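Exchange places should be funded to the end of the course

The Bremside exchange scheme pays for foreign officer cadets one term at a time. If a sending government misses a payment, the place lapses at the end of that term, whatever the cadet's marks. I think this rule is wrong and should be dropped.

The scheme has taken 2,143 cadets since it opened. Of the last intake, 59 came from states with a single-year defence budget, and those states are the most likely to pay late. The Ospina review treated lapses as an accounting matter. It did not ask what becomes of a cadet with 70 weeks of training and no commission. Most armies will not credit a part course, so the time is lost to both sides.

The usual objection is cost. Under the Vukard agreement, host academies already carry 91 per cent of the teaching expense whether or not the place is filled. What remains is mainly food, kit and a bed.

A better rule would commit the full sum at entry and recover arrears between governments afterwards. Luvuda has worked this way for its naval cadets and still collects its debts. Bremside could adopt the same terms from the November intake.

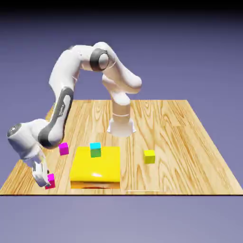 Department of Military Education Policy, Bremside
Opinion pieces give the view of the author.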